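Tullar Task Pack 3: Flat and Thin Objects
Trundemlow simulation assets and evaluation rules
Part no. TR-TP3

Task Pack 3 is a set of simulated table-top tasks for single-arm manipulators with a parallel-jaw gripper. It is supplied with a written rule set covering start conditions, permitted contact, stop conditions and the form of the results sheet. The pack is meant for teams who need to compare one control policy with another and want both runs judged by the same rules.

The pack contains 28 task definitions and 343 start states. All of them use the kitchen counter layout from Task Pack 2, so existing users do not need to rebuild their workspace model. The stone counter texture has been kept as it was. Its veining is a fair test for any vision system that relies on edges, and the rules do not allow it to be replaced with a plain colour in a scored run.

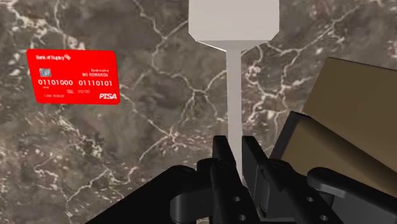

Tedbridge, 2022-08-26

Release 3.1 is now the current version. Results recorded under 3.0 may still be quoted, provided the version is given beside the score. The two sets must not be merged into one average.

What changed in 3.1

Card tasks. The red card carries made-up print only: "Bank of Rupley" for the issuer, "00/00" for the date and two groups of binary digits for the number. The same rule now applies to any object a customer adds. No real card, label or document bearing a person's details may be scanned in as a texture.

Tool-in-hand tasks. The tool is treated as part of the gripper for collision purposes once the grasp check has passed. Contact between tool and counter is permitted up to the force limit in the task file. Contact between finger and counter is logged as a fault, even when the tool is also touching.

Wrist view. The fingers must stay in view at the bottom of the wrist image. Cropping them out to gain resolution is not permitted - several policies were found to behave differently when they were.

Rules for a scored run

1. Load the start state by number. Do not move objects by hand after loading.
2. Record the random seed, the simulator version and the control rate.
3. Run each task 21 times. Fewer runs may be reported as a trial but not as a score.
4. Do not pause, step back or restart a run once the arm has moved. A run that is stopped by the operator counts as a failure.
5. Objects not named in the task are to be left where they are. Any that are displaced beyond the limit in the task file are listed on the results sheet.
6. Save both camera streams for every run, failed runs included.
7. State whether the policy was trained on any of the supplied start states.

Rule 7 draws the most queries. Training on the supplied states is allowed, but the score then goes in the second column of the sheet. Leaving the entry blank makes the sheet void.
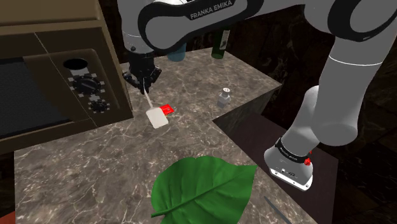
Franka arm with spatula, blade close to the counter beside the red object. External view.

Camera placement

The external camera is fixed by the layout file. It may be moved for demonstration footage but must be returned to its stored position before scoring. Where the arm hides part of the counter from the external camera, the assessor relies on the object pose log. The pose log takes priority over both camera streams in any dispute.

Limits of use

A score from this pack describes behaviour in simulation. It is not evidence of safe operation on a real arm and must not be used in place of a risk assessment for the physical cell. Contact forces on thin objects depend heavily on the solver settings, and a policy that handles a card well here may need a good deal of retuning on hardware. Sites moving from this pack to a physical arm should begin at reduced speed, with the guarding and stop circuits already checked.

Supply

The pack is delivered as a download of 428 files with the rule set as a separate document. Licences are issued per site. Montecinos distributes the pack to teaching laboratories and handles their licence renewals directly.

Requires: Tullar runtime, current release
Replaces: Task Pack 3, release 3.0
Next rule review: March
Rule set maintained by: Tài Trương, Trundemlow, Tedbridge office

Queries about a disputed run should quote the start state number and the seed, and should have the pose log attached.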